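Keeping Small Kitchen Appliances Clean

June 7, 2018
By Carys Craddock

Small appliances get used every day and cleaned about twice a year. Most of them only need a few minutes if you don't let the mess build up. Unplug everything before you start, and let anything with a heating element cool down all the way.

Electric kettle

Scale shows up as a chalky ring on the bottom. Fill the kettle halfway with equal parts white vinegar and water, bring it to a boil, switch it off and leave it for 20 minutes. Pour it out and wipe the inside with a soft cloth. Boil plain water and throw that away - 2 times if you can still smell the vinegar. Citric acid works as well and smells less. Use a tablespoon to a full kettle.

Never put the base in water. A damp cloth is enough.

Coffee grinder

Don't wash a blade grinder under the tap. Put in a small handful of dry white rice, grind it to powder, tip it out and brush the corners with a dry pastry brush. The rice picks up the old oils. If you grind spices in the same machine, do this before and after, or your coffee will taste of cumin. My neighbor Alun Rees keeps a second grinder for spices, and I have come around to his way of thinking.

Blender

Half fill the jar with warm water, add a drop of dish soap, put the lid on and run it for half a minute. Rinse. Once a month take the blade assembly off the bottom and clean the rubber gasket by hand. A gasket that has gone stiff or cracked will leak. Check the model number on the base before you order a new one.

Toaster

Crumbs are the main problem. They smoke, they smell, and enough of them can catch fire.

Pull out the crumb tray if there is one and wash it in soapy water. Dry it well before it goes back. Turn the toaster upside down over the sink and shake it gently. For crumbs stuck between the wires, use a clean, dry pastry brush and work from the top. Don't poke around with a knife or fork, even with the plug out. The heating wires are thin and bend easily.

Wipe the outside with a damp cloth and a little baking soda. White plastic will show every fingerprint, so go over it again with a dry cloth.
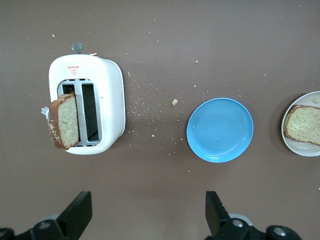
A two-slot toaster from above. The heating wires show in the right slot.

Waffle iron

Wipe the plates with a paper towel while they are barely warm. For baked-on batter, lay a wet paper towel on the cold plate, close the lid and wait ten minutes. The batter should lift with a wooden spoon. Skip the steel wool, which ruins a nonstick coating.

Cords

Wipe them down whenever you do the rest. Grease collects near the plug. If a cord is frayed or feels hot in use, stop using the appliance until it has been repaired.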